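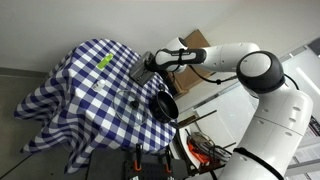 Prurnville Community Kitchen Club: Equipment to Borrow

Round Table and Gingham Cloth Set

If you only ever borrow one thing from our cupboard, make it this one! The round table with the blue and white checked cloth has been out to more birthday teas, soup lunches and cookery afternoons than anything else we own, and it still cheers up a plain room the moment the cloth goes on. Round is lovely for a small group as well. Everyone can reach the middle and there is no "far end" for the shy ones to get stuck at.

The cloth is generous and hangs well down over the side of the table, so you can tuck a bag or a box of spare plates underneath and forget about it. Checks are also very forgiving. Crumbs don't show much, and a few creases look quite at home (Liette Lapointe irons it anyway, bless her, and we have stopped arguing).

What you can have with it

Table, round, seats 4 comfortably
Blue and white gingham tablecloth
Black saucepan
Clear glass lid with a dark knob
Toaster, silver metal

You are welcome to take the whole lot or just the bits you need. The glass lid is a favourite of mine, as you can keep an eye on your porridge without letting all the steam out. Do lift it with a cloth when the pan has been on the hob.

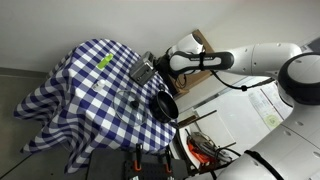 Toaster, pan and glass lid set out on the gingham cloth.

The toaster has its slots on the top and a good plain boxy shape, so it sits happily on a table or a worktop. Yvette Thibodeau used it all through the November breakfasts and says it does crumpets beautifully if you give them a second go. Please let it cool right down before you pack it, and tip the crumbs out over a bin.

Looking after it

Wash the cloth on a cool setting and hang it up while it is still damp. Jam and beetroot come out if you get to them the same evening; candle wax is a nuisance, so please put a saucer under anything you light. The saucepan likes a soft sponge and hates a scourer. Dry the lid before it goes back in its bag, and wrap it in a tea towel if it is travelling by car.

Booking

The set is kept in cupboard 94, next to the side door, and the shelf label says Fortin, after the family who gave us our first cupboard. Members borrow it free for up to 2 nights. Other local groups are very welcome too, just have a word with Darlene Landry first. Collection is after 4 in the afternoon. The table is heavier than it looks, so bring a friend to help you carry it.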